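**Clakden estrena el embalaje «a medida» para sus dados gigantes, y cuesta verle la medida**

Clakden anunció el 23/06/2026 que sus dados de mesa de la serie Marino se venderán sueltos, cada uno en su caja de cartón y sin bolsa interior. La empresa habla de «un antes y un después» en el envío de juegos. Ya habló en esos términos cuando cambió el color de las etiquetas.

El argumento es conocido: menos plástico, menos peso, cajas que se reutilizan. Lo que falta en el comunicado es cualquier dato que permita comprobarlo. No figura el gramaje del cartón ni el relleno previsto, y tampoco se aclara si la caja será la misma para los 12 colores o si cada tienda tendrá que arreglarse con lo que reciba. 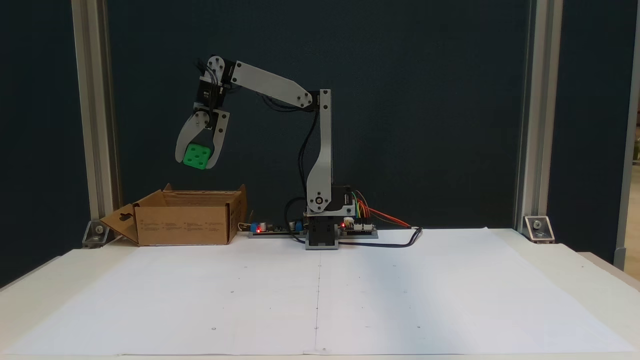
*Boletín Sekau · n.º 9 · pág. 6*

El dado verde, de cantos redondeados y con los puntos hundidos en un tono más oscuro, pide poca protección en un trayecto corto. Otra cosa es un reparto de varios días dentro de una caja que le venga grande. En mayo, la distribuidora Vuvis probó un formato parecido con su juego de fichas y lo retiró a las dos semanas, sin dar explicaciones. Clakden no menciona ese precedente.

Tampoco convence el precio. El dado suelto costará 9 euros, mientras que el estuche de dos, con su bolsa de siempre, sigue en 12. Quien compre la versión supuestamente más sencilla pagará más por unidad, y a eso habrá que sumar el envío.

Preguntada por este boletín, la empresa respondió que el ahorro de material «se notará a medio plazo» y remitió a una ficha técnica que todavía no está publicada. Las primeras cajas llegarán a seis tiendas. Los pedidos por internet tendrán que esperar, sin fecha.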